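Comment un robot apprend à vider un bac
Rubrique Machines – à partir de 9 ans

Tu sais attraper une balle au fond d'un sac sans même regarder. Pour un robot, c'est un exercice difficile. Des entreprises vendent maintenant des kits qui servent à l'entraîner. Nous avons regardé comment fonctionne l'un d'eux, le kit Flekari, fabriqué par la société Triltero.
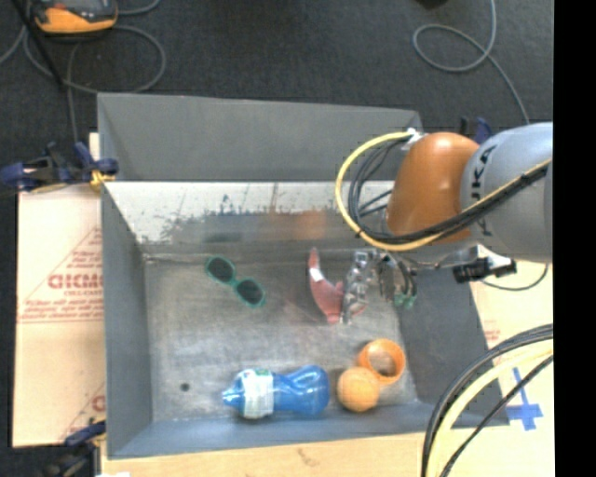 Un bras de robot est fait de morceaux rigides reliés par des articulations, un peu comme ton épaule, ton coude et ton poignet. Au bout, il n'y a pas de main mais une pince. Des câbles courent le long du bras : ils apportent le courant et transmettent les ordres.

Le bac contient des objets de tous les jours. Une bouteille en plastique, des lunettes de soleil, une balle : chacun pose un problème différent. La bouteille est couchée et peut rouler. Les lunettes sont fines et presque plates. La balle, il faut la serrer juste assez. Les objets translucides sont souvent les plus compliqués, car la caméra du robot voit mal où ils commencent et où ils finissent.

Que trouve-t-on dans le kit ?

Le kit Flekari comprend une caméra, un logiciel et un lot de 13 objets. Le bras n'est pas fourni. Le bac non plus, et il faut bien le fixer, par exemple avec des serre-joints. S'il bouge quand la pince touche le bord, le robot se trompe de place.

Comment se passe l'entraînement ?

1. La caméra prend une image du bac.
2. Le logiciel choisit un endroit où poser la pince.
3. Le bras descend et la pince se ferme.
4. Le logiciel note si l'objet a été pris ou non.

Puis on recommence. Tomoyo Hamada, ingénieure chez Triltero, conseille de faire au moins 200 essais avant de changer les objets. « Au début, il rate souvent, dit-elle. Les essais ratés servent aussi, il ne faut pas les effacer. »

Notre avis

Le logiciel est clair et le lot d'objets est bien choisi. Le prix est élevé : 1 229 euros. Ce kit s'adresse donc aux écoles d'ingénieurs et aux laboratoires. Le mode d'emploi existe en 6 langues, dont le français, mais les pages sur le réglage de la caméra sont trop courtes.

Les mots à retenir

Pince : l'outil qui saisit, au bout du bras.
Articulation : l'endroit où deux parties du bras peuvent tourner.
Translucide : qui laisse passer la lumière, sans être forcément transparent comme une vitre.

À toi d'essayer

Mets quelques objets dans une boîte. Ferme les yeux et sors-les un par un avec deux doigts seulement – le pouce et l'index. Note lesquels t'échappent.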